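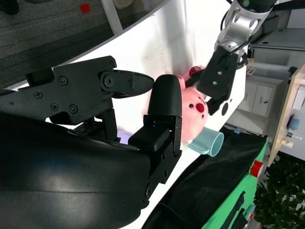 Shared Tables Need Written Rules

Two arms over one tabletop is now an ordinary arrangement in manipulation laboratories. One arm holds a soft toy while the other waits with its fingers open, a mug lies on its side between tasks, and the work continues for hours. The objects are harmless, and for that reason the written procedures that govern such work are often thin. It is the position of this essay that they should be as complete as those that govern heavier machinery.

The usual argument against this view is one of proportion. A plush pig cannot be damaged in any way that matters, the arms are light, and a long rulebook slows down people who already know their trade. Natnael Moges, who ran the bench program at Loscombe before moving to Pollia, made this case at our May meeting, and he made it well. His teams had recorded 2336 sessions under a single page of instructions. He saw no reason to add a second.

The difficulty lies in what a single page leaves out. The Loscombe sheet stated the speed limit for each arm. It did not state which arm had the right of way when both were over the same object, or what an operator should do when one gripper was closed on an item and the other had to be stopped. Each team settled these questions for itself. When the Jellstead group reviewed 100 of the sessions, it found 17 in which the operators had followed different stopping orders for the same situation. No one was hurt. The records, however, could not be compared with one another, and much of the labor behind them was lost.

A rule for shared space should therefore name the arm that yields. We recommend that the arm holding an object keep its position and that the open arm withdraw first. This costs a few seconds. It also gives a new operator something firm to rely on at the moment when two sets of fingers are close together and attention is divided.

A second matter is the condition of the table. Vikas Bhatt has argued for some years that the starting layout of every session should be written down, including objects that have fallen over or rolled behind something. Many laboratories consider this excessive. We do not. An item hidden behind a finger from one viewpoint may be in plain sight from another, and an operator who relies on a single view should be required to check a second before closing the gripper.

The third matter is inspection. Fingertips, brackets and screws deserve a fixed schedule, with a signature. The Paredes guidance asks only that grippers be checked "as needed" — a phrase that places the whole burden on whoever happens to be at the bench. We would ask for a check before the first session of the day and another after any contact between the arms, with the result entered in the same log as the session itself.

None of this requires new equipment. It does require that laboratories accept some loss of pace, and that managers stop treating the number of completed sessions as the only measure of a good month. Mr. Moges remains unconvinced on the last point. He has nevertheless agreed to run the longer procedure on 2 of his benches at Pollia, and to publish the session logs in full, including the stoppages.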